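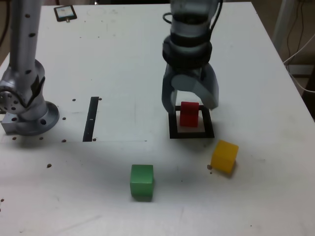 Tabletop automation at Kullisum is a program for moving small sorting and placing tasks from hand work to robot arms. Kullisum is a packing firm in the town of Allmont and has 423 employees. The program began in March with one training table, and the staff of the packing hall learn there before they go to the line. On the table the learners practice with plain blocks in red, yellow and green. A black square marks the target position, and the open two-finger gripper must come down over the block that stands in it. The arms are bolted or hung so that two of them can share one work area.

Work before automation

Until the program started, small parts were sorted by hand in shifts of eight hours. A sorter handled 2,000 parts in one shift. Complaints about pain in the wrist and neck were common, and many workers asked to be moved to other departments.

Changes for the staff

The first group had 14 people, all former sorters. They now set positions, check the grip and clear stops, and the software Duvo keeps a record of every stop. The training was given by Spahić, an engineering office, and it took six weeks. Wages were raised by one grade – this was a condition of the workers' council.

Opinions on the change are divided. Some operators say that the work is lighter for the body but more tiring for the attention. Others miss the conversation at the old sorting tables, as an operator now often stands alone at a cell. Night shifts are still done by hand.

Categories: Automation in industry | Working life | Allmont

Last edited 2021-04-20 | Contact | Copyright and terms | Back to top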